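色を分ける仕事の話 ハラ・タラウネさんに聞く
聞き手・文 フロアレア・パナ
2020年2月7日金曜日 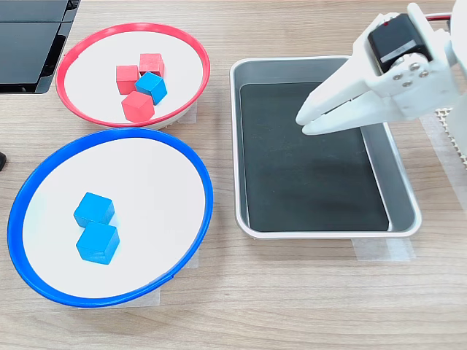

ハラ・タラウネさんの工房「ドラロルス」は、ホークウッド通りの坂の途中にあります。私は前にこの坂の下に住んでいましたが、そのころは工房に気がつきませんでした。看板が小さくて、しかも隣の自転車屋の看板の後ろに半分かくれています。ハラさんは小さい子どものための木の積み木と、それを入れる器の組み合わせを考えて、作って、売っています。

私が着いたとき、ハラさんは電話で箱の注文をしていました。待っている間に棚を見ました。棚の上の方には白木のままの立方体、下の方には塗り終わった立方体が置いてあります。電話が終わって、お茶をいれてもらって、最初に「どうして立方体だけですか」と聞きました。

「初めは動物も作りました。羊とか、魚とか。でも、羊があると子どもは羊で遊びます。それは楽しいことですが、色の遊びになりません。私は色を分ける遊びをやりたかったので、形は全部同じにしました。売る人には反対されましたよ。羊のほうが売れますから」

色は赤と青の二つから始めるそうです。黄色と緑の組もありますが、注文の多くは赤と青です。赤は少し珊瑚のような色で、青は空の色に近いです。つやのない塗り方で、角は少し丸くしてあります。

「角を丸くするのは紙やすりです。機械でもできますが、機械だと丸くなりすぎます。丸すぎると積めません。積み木ですから、積めないと困るでしょう。つやを出さないのは、光ると色が白く見えるところができるからです。窓のそばで遊ぶ子は、それで迷います。でも、つやがなくても上の面は明るく見えますね。青い立方体の上の面は、光が当たると本当に薄い青になります。これは仕方がないです」

器は浅いものを使います。赤い縁のものと、青い縁のものです。中はどちらも白です。私は、中も赤や青に塗ったほうが分かりやすいのではないかと思っていました。ハラさんは首を振りました。

「一度やりました。赤い器の中に赤い立方体を入れると、見えにくくなります。小さい子は、見えなくなったと思って、また出します。出して、入れて、出して、ずっと終わりません（笑）。白だと、入ったものがよく見えます。間違って入ったものもよく見えます」

間違いの話が出たので、もう少し聞きました。たとえば赤い縁の器の中に、赤い立方体に囲まれて青い立方体が一つある。大人はすぐに手を出して、青い器に移したくなります。

「私も最初は直していました。グレスシアという保育園で、一年ぐらい、週に一回遊びの時間を手伝いました。子どもは全部で40人いました。そのとき、園の先生に、少し待ってくださいと言われました。待つと、自分で気がつく子がいます。気がつかない子もいます。それから、わざと入れている子もいます。ある女の子は、青い一つを赤の真ん中に入れて、『この子は今日、お客さんです』と言いました。それを直したら、かわいそうですね」

私はこの話がとても好きで、帰りの電車でもう一度ノートを読みました。私自身は小さいとき、引き出しの中のボタンを色で分けるのが好きでした。祖母のボタンです。どれにも入らないボタンがいつも残って、それを入れるために、ジャムのふたをもう一つ借りました。ハラさんにそう話すと、「それです、三つ目が要るんです」と言って、机をたたきました。

三つ目というのは、出発の場所のことです。器が二つだけだと、まだ分けていない立方体を置くところがありません。机の上にそのまま広げると、転がって床に落ちます。ですから、四角い金属のトレーを横に置くやり方をすすめているそうです。

「トレーは丸くしません。丸いものが三つあると、どれに入れるのか分からなくなります。四角は始まり、丸は終わり。説明書にもそう書きました。金属にすると音がします。最後の一つを取ったときに、もう音がしないでしょう。静かになるので、終わったと分かります。うるさいと言うお母さんもいますから、布を敷いてもいいです」

次に、器の大きさについて聞きました。同じ大きさの器を二つ使うべきか、違ってもいいのか。私はきれいにそろっているほうが好きなので、この答えは少し意外でした。

「違っていても大丈夫です。同じだと、積み重ねてしまうときは便利ですね。でも、家にある皿でやってもいいんです。縁に色のテープを貼れば、それで十分です。私は器を売っていますから、こういうことを言うと、経理の人に怒られますが」

器が机の上で動かないようにする方法もあります。小さい子は立方体を入れるとき、手を器の縁に置いて押します。浅い器はそれで滑ります。ハラさんは半透明のテープを輪にして、器の底の下に入れたり、端を机に貼ったりするそうです。強いテープは、はがすときに木の表面がいっしょにはがれることがあるので、弱いものを選びます。ハラさんの家の食卓には、その失敗の跡が残っています。

机の色についても意見がありました。

「明るい木の机がいいです。木目は細かいほうがいい。模様が大きいと、目がそちらに行きます。白い机は悪くないですが、器の中の白とつながって見えます。黒い机は、私はあまり好きではありません。写真はきれいに撮れますけれど」

値段の話もしました。赤と青の立方体と器二つの組は2300円です。トレーは別に340円で、前は組に入れていましたが、家にトレーがある人が多いので分けました。去年の7月に値段を上げるかどうか迷って、結局上げませんでした。木の値段は上がったそうです。どこで節約しているのか聞くと、箱です、という返事でした。前の箱には窓がついていて、中が見えました。今の箱はただの茶色い箱で、横に判子を押します。

「リュッケゴーという店の人が、この箱では贈り物にならないと言いました。それで、店のほうで紙に包んでくれています。どんな紙か、私はまだ見ていません。赤と青だったらうれしいです」

去年一年で塗った立方体の数を聞いたら、ハラさんは奥から帳面を持ってきました。1233個でした。私はもっと多いと思っていました。一つの立方体に、色を三回塗ります。一回塗って、一日置いて、軽くやすりをかけて、また塗ります。雨の週は二日置きます。赤は三回で足りますが、青はときどき四回目が要るそうです。下の木の黄色が出てきて、少し緑に見えるからです。

「青は難しい。いつも青のほうが難しいです。赤は、少し失敗しても赤です」

子どもが何歳から遊べるかという質問には、はっきりした年齢を言いませんでした。口に何でも入れる時期が終わってから、と言いました。それから、分けることに飽きたら、やめていいとも言いました。器を帽子にする子がいます。立方体を器の外に一列に並べて、器は使わない子もいます。

「大人で長く遊ぶ人もいますよ。展示会で、スーツを着た男の人が、全部分けて、また全部トレーに戻して、もう一回分けました。買わないで帰りました」

片づけ方のことを最後に聞きました。立方体は濡れた布で拭いて、そのまま置いて乾かします。水の中に入れてはいけません。器は普通の食器のように洗えますが、縁の色のところはこすらないでください、ということです。私が「縁の色がはげたら、どうしますか」と聞くと、ハラさんは棚の下から小さい瓶を二つ出しました。赤と青です。

「持ってきてくれたら塗ります。お金は要りません。ただ、火曜日は来ないでください。火曜日は塗る日ではなくて、削る日ですから、部屋が粉だらけです」

工房は坂の上り口から歩いて五分ぐらいで、自転車屋の奥の戸から入ります。呼び鈴は鳴らないので、戸をたたいてください。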